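Ticket: Skalham 2 die cutting machine, dies not cutting through on left side
Opened by: Amedeo Pace
Product: Skalham 2 manual die cutter, A5 platform
Status: Waiting on customer
Category: Cutting and embossing

Original message

I make cards for a craft stall and I have a problem with thin metal dies. The machine cuts fine on the right half of the plate, but on the left half the cardstock stays attached. It started in February. I have not changed the order of the plates. From the bottom up I use the platform, clear plate, cardstock, die with the cutting edge down, clear plate.

Dies affected: the Flirkisstead fern set (both large fronds), a nested oval set, and a scalloped border. Small dies are fine if I keep them to the right.

Cardstock: Piras smooth white, 115 lb cover. I also tried an 80 lb cover from the same maker. The 80 lb cuts almost everywhere but leaves a few hairs at the tip of the fern on the left.

Things I tried before writing:
Ran the stack through twice. Slightly better.
Turned the die at an angle. No change on the left.
Added one sheet of copy paper as a shim. Better on the 80 lb, no change on the 115 lb.

Please tell me if this is the rollers or the plates.

Amedeo Pace

Support reply 1

Thank you for the details. Before we look at the rollers, please do the following.

1. Lay both clear plates on a flat table and check for bowing. Tell us if a corner lifts.
2. Swap the top and bottom plates and flip each one over. Cut the large fern on 80 lb with no shim.
3. Turn the whole stack end for end, so the side that was on the left goes in on the right. Cut again.

If the uncut area moves with the stack, the plates are the cause. If it stays on the left of the machine, it is more likely pressure.

The 115 lb cover is above what we recommend for detailed dies on this model. Please use the 80 lb for all tests.

Customer reply 1

Results below.

Step 1: the top plate is bowed. One corner lifts when I press the opposite one. The bottom plate is flat but heavily scored.
Step 2: with the plates swapped and flipped, the fern cut cleanly except for two leaves.
Step 3: the uncut area moved to the right.

The plates are the ones that came with the machine. I use the same pair for everything and I always put the die in the same spot.

Support reply 2

The uncut area moved with the stack, so the rollers look fine. A die used in one spot presses a groove into the plate, and the next die sits too low there. Move the die around and flip the plates every few cuts.

Please replace the top plate. You can keep the scored one for the bottom. The standard pair for the A5 platform fits. Do not use the Pistex embossing plate in its place. It is thicker and will jam the crank.

With the new plate in, run this test and report back:
Fern die, 80 lb, no shim, one pass.
Fern die, 80 lb, one sheet of copy paper, one pass.
Oval set, 80 lb, no shim, one pass.

Customer reply 2

New plate arrived Monday. Fern with no shim cut clean on one pass, left and right. With the copy paper it also cut clean but the crank was stiff. Ovals cut clean except the smallest, which held at one point and came free with a fingernail.

I still have 5 packs of the 115 lb and would like to use them up. Is there a stack that works for plain shapes, such as the ovals? I don't need it for the fern.

Support reply 3

For plain shapes on 115 lb, use the new plate on top, one sheet of copy paper under the bottom plate, and two passes. Stop if the crank needs force. Please try the largest oval first and let us know. The ticket stays open until then.
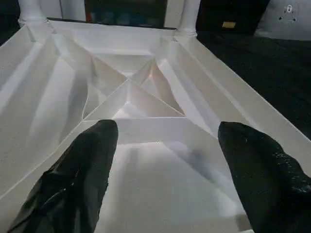 Kiyoshi Onishi: Same machine and same cardstock weight. Two passes with one shim worked on my large ovals, but the scalloped border still tore at the inner points. I went back to 80 lb for that one. Does the metal shim sheet sold for the larger model fit this platform if it is trimmed?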